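Trail and Lodge Notices: The Zernach Traverse in the Coming Season

8 June 2025

Members planning to walk the Zernach Traverse in the coming season are asked to read the following notices before confirming their dates. Several arrangements have changed since the last issue, and the route description printed in the members' handbook should now be read together with this item.

The traverse remains open from Jisora to Mohmand. The standard crossing takes 12 days of walking, and the office continues to recommend that parties allow two further days for weather on the high section. Those who have walked the route in earlier years will remember that the third and fourth stages were long and offered little shelter between them. A new lodge at Dikura, on the east bank of the river, has now been entered on the list of approved overnight stops. It has 29 beds, a dining room with a stove, and a covered porch where packs may be left. Bookings are taken through the district office in Jisora and must be made before the party leaves the road.

The suspension bridge below Dikura was closed at the end of last season after flood damage to the western anchor. Until the replacement is opened, parties must use the lower crossing, reached by a signed path that leaves the main trail at the prayer wall and descends through pine forest. The detour adds two hours in dry conditions and considerably more after rain. The upper part of the path is narrow and crosses two gullies where loose stone comes down in the afternoon. Parties should be across both gullies by midday.

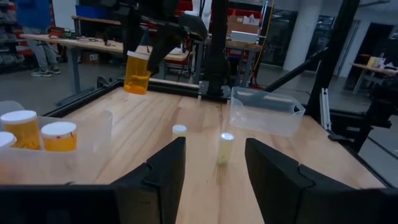 Permits are now issued for a named party and a fixed entry date. A party that arrives at the Jisora checkpost more than two days after its entry date will be required to apply again, and the fee already paid will not be carried over. A total of 837 permits were issued last season, and the district office expects a higher figure this year. Members are therefore advised to apply early, particularly for entry dates in September, when the skies begin to clear and the lodges fill quickly.

Each walker must carry the original permit together with two passport photographs and a copy of the insurance certificate. The certificate must state in plain terms that helicopter evacuation is covered to the highest altitude on the route. Checkpost staff have turned back parties whose certificates gave only a policy number. Electronic copies are accepted at Jisora but not at the upper checkpost, where there is no reliable signal or power.

The office has received a number of questions about the altitude profile. The trail leaves Jisora at 2280 meters and climbs gently for the first two days through terraced farmland and mixed forest. Above Dikura the valley steepens and the gain between lodges becomes greater than is generally advised for walkers who have not recently slept high. The rest day after the fourth stage should be treated as a fixed part of the plan. Leaders are reminded that a rest day used for a hard walk to the upper lake and back is of limited value to anyone who is already tired or short of sleep.

Any walker who develops a persistent headache, nausea or unsteadiness must stop ascending. Where symptoms grow worse at rest, the party must descend, in daylight if possible and in darkness if necessary. No walker should be sent down alone. Personal medicines should travel in the day pack and not in the load carried by porters, who may arrive at the lodge some hours before or after the party.
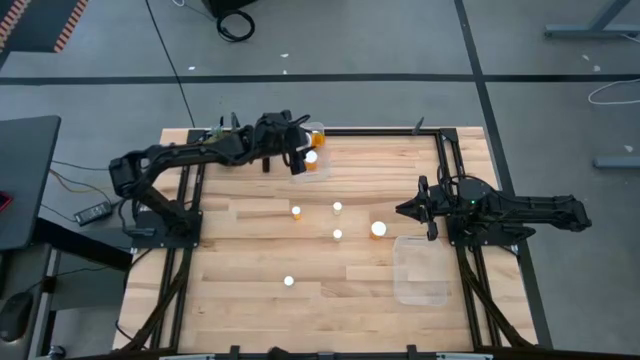 Worktable with two black robot arms.

The rules on porters have also been revised. Loads are to be weighed at Jisora in the presence of the party leader, and a signed slip must be kept with each load as far as Mohmand. Leaders are responsible for making sure that porters have suitable footwear, gloves and eye protection before the pass, and that sleeping space has been arranged for them at every stop. Wages are paid for rest days and weather days at the full daily rate. These terms apply equally to parties that hire privately in the village and to those that book through an agency.

On the high section, the winter markers have been replaced between the upper lodge and the pass. The new markers are red poles set on the left of the trail for walkers going north. Some of the old stone cairns remain standing and should not be followed, as several lead to the former line across the moraine, where the ground has slumped. Snow may be found on the north side of the pass in any month. Light traction devices and trekking poles are required for all walkers, and a party should carry one rope of up to 30 meters for use on the first slope below the pass.Fuel and food are available at Dikura and at the upper lodge, though the choice above Dikura is limited to rice, lentils, potatoes, noodles and eggs. Wood fires are not permitted anywhere above the river crossing. All packaging must be carried out to Mohmand, where a collection point has been set up beside the bus stand.

The bus from Mohmand leaves early in the morning – the exact hour depends on the state of the road – and seats cannot be reserved in advance. Parties with onward flights should keep at least one spare day at the end of the trek.

A revised stage table, with walking times in both directions and the detour included, can be requested from the route secretary, Lụa Đoàn, at the members' office. Reports on trail conditions are welcome from any party returning this season and should give the date of travel, the stage concerned and the direction walked.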